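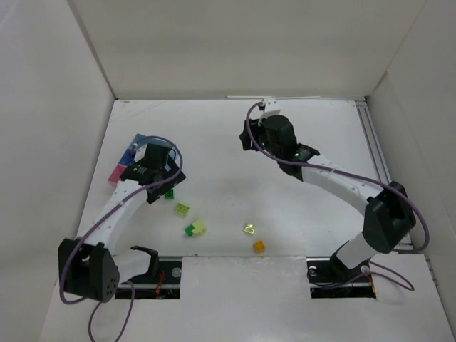

Tarek reckons we should have thrown out the slow demonstrations on day one and saved ourselves the whole of February. He put that in a comment under my last post, at some length, and I've been chewing on it since. He's half right. Maybe more than half.

Home Archive Notes About Contact

So. Quick one tonight, train in the morning, but I said I'd write up the filtering result and people keep asking.

Background for anyone new – two arms, toy blocks on a white floor, a policy learned by copying what a person did with the arms. Plain imitation, nothing clever. The person drives, we record, the network tries to do the same. We've been calling the project Rekby for long enough that I've stopped noticing what a daft name it is.

We had 3476 demonstrations when I froze the set. Sounds a lot. Isn't, when you look through them. Plenty have someone dithering over a block for ages, gripper going down, up, down again, a bit to the left. The policy learns the dithering beautifully. You get an arm hanging over a block like it's forgotten what it came in for.

Tarek's fix: sort by length, bin the slowest chunk, train again. I did try it. Works, up to a point. Hesitation mostly goes. But the long ones are also where the driver fumbled a grasp and went back for it, and once they're gone the policy has never seen a recovery in its life. Misses a block, closes on air, carries the air over to the other side very confidently and lets go of it. Then does it again.

Merike Pärn's idea was to cut inside the demonstrations and leave the count alone. Find the stretches where neither gripper is getting anywhere, drop those timesteps, keep everything else, fumbles included. She wrote the first version in an afternoon. I then spent over 2 weeks breaking it and unbreaking it, mostly becuase I'd set the stillness threshold per arm when it has to be both arms together. One arm waiting for the other is not dithering! It's the task! If you cut the waiting the arms stop taking turns and get in each other's way. Obvious now.

Results. Same network, same training time, 100 trials each, blocks put down in new spots every time:

Everything left in – bad. Timeouts mostly.
Slow ones binned – better, but nearly every failure is a miss it never goes back for.
Idle stretches cut – 19 failures. Best we've had by a long way.

I'm not giving proper numbers for the first two yet as I changed the time limit partway through the first batch, like an idiot, and need to rerun it. Don't quote me till then.

Things I'd still worry about. The threshold is hand set and I've no idea if it'd carry over to another driver, never mind another pair of arms. All the blocks are easy to grip. And with the idle bits gone the motion gets jerky at the joins, you can hear it in the motors. Smoothing helped a little. Smoothing too much and it overshoots the block, so that's a fiddle for another day.

Also tried both together, binning the slowest and then cutting idle time from what was left. Worse than cutting alone. Recoveries again, I think, though I haven't sat down and watched enough of the failures to swear to it.

So Tarek, yes, February could have been shorter. But you'd have lost the recoveries and we'd be sat here wondering why it never tries twice. Happy to send you the trimmed set if you want to have a go at proving me wrong, the script's a mess but it runs. Needs the older version of the loader, the new one skips the first timestep and I havent found out why.

Rerun starts tomorrow if Merike's got the arms free. Will post the full table when it's done.

Print this post
E-mail this post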